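Subject: Re: [teleop-demos] book sorting, how do you show the two-handed grabs?
From: Pramila Rastogi
Date: Friday, June 28, 2024

Hi all, quick one before I run for the train.

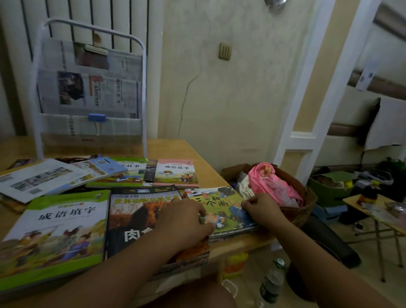 So yes Nelu, we do the book task by hand first and on the leader arms second. Same table, same pile. Answers inline.

> On the Akholm arms my operators keep trying to pick picture books up flat, fingers under the cover. Half the episodes are just scraping. Do you let people do it however they like, or is there a script?
>
> Nelu

No script. One rule: one hand stays put on something, other hand takes an edge. Thin picture books go by the side edge, never the cover. If a book won't come, slide it till it hangs over the table and pinch there. Elfriede got that from watching her own hands, then we did it over remote and it mostly carried across.

> And do you straighten the pile between takes?

No!! Leave it messy. Overlapping, tilted, pamphlets open. We tidied up for the first 100 back in January and the policy froze as soon as two covers touched. Had to redo teh lot.

> How many are you keeping?

247 by hand, 11 thrown out so far, mostly people talking to someone and looking away. Remote is slower, I'd say roughly 3 times slower per book. Cheuk-hei has the exact timings, ask him.

Other stuff:

- Bisby exporter still drops the last second of each episode. Pad the end, hands still, then stop.
- Workbooks with soft covers: flag them seperately. Grip force that's fine on a hardback folds them.
- Hiu-tung wants the book titles in the task text ("put the idiom crossword on top" etc). I'm for it, Vlad labels first though.

Can someone send me the Genetti gripper limits, mine are from the old sheet.

Pramila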